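Against the Standing Potluck

Every few years somebody on my street decides we ought to have a monthly dinner. The email goes out, a sign-up sheet appears, and for one glorious evening there are more deviled eggs than anyone could want. By the fourth month it's the same six households and a bag of chips. I've lived in Ploston long enough to have seen this happen with three different sets of neighbors, and I'm no longer willing to pretend it's a matter of finding the right month to start.

The latest version has a method behind it. It comes from a newsletter called Proven, which goes out to people who like to be told how to have friends. Proven claims that regular shared meals are the thing missing from adult life, and that if you put them on the calendar and defend the date, closeness will follow. The issue that got forwarded to me ran to 2137 words. I read all of them, and I still couldn't tell you what evidence the author had beyond a dinner club that sounded like a lot of work for whoever owned the house.

I like eating with people. I like it so much that I resent seeing it turned into attendance. The best meals I've had with friends came out of somebody having too many tomatoes, or a canceled flight, or a ham. You can't schedule a ham. Well, you can, but then you have to ask who's bringing rolls, and somebody has to make a spreadsheet, and by the time you sit down you've already had nine conversations about the meal and don't much want a tenth.

Defenders of the monthly dinner say that spontaneous get-togethers don't happen anymore, so planned ones are the only kind left. Maybe. I'd like to know how they can tell. If every free evening is held for something, of course nobody drops by. My neighbors in the Ledesma Apartments used to leave the courtyard gate open in summer and whoever wandered in got a plate. They stopped the year the official potluck started. I asked one of them why and she said it felt like competing. I can't swear the one caused the other, but I noticed.

Then there's the money. The sign-up app we were told to use, Zokeretti, is free for up to 24 guests. After that it wants a subscription, and it starts hinting long before you get there. Our list had 448 addresses on it at one point, most of them belonging to people who had moved away or never answered. Roughly 2 in every hundred came to anything. I suppose the app would call that a community. I'd call it a mailing list with casserole.

And I have doubts about the promise that it gets easier. Habits get easier when they're small and they're yours. I walk most evenings and no longer think about it. But a dinner that depends on a dozen other people's habits lining up is closer to a minor business, and it gets harder in the way businesses do, through resentment over who does the dishes. The people who write cheerfully about hosting seldom mention the second hour of cleanup, when your feet hurt and you find somebody's serving spoon and know you'll be keeping it until spring.
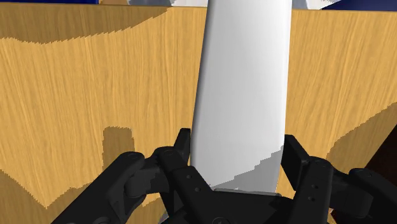 Page last changed: January, 9:40 p.m.

I've been told I'm being sour about something harmless. Fair enough. Nobody is hurt by a potluck, and the six households that keep coming seem to enjoy each other. If they do, good, but they were friends already. They'd have found their way to one another's kitchens without a reminder going off two days ahead.

What I'd try, if anyone asked, is much less. Cook a bit more than you need. Text one person at four in the afternoon. Accept that they'll probably say no, and don't take it as a verdict on modern life. Do it again when there's soup. I have no idea whether this works any better than the calendar method, and I'd be suspicious of anyone who sent me a newsletter saying it did.

The fifth dinner is next month. I've put myself down for salad.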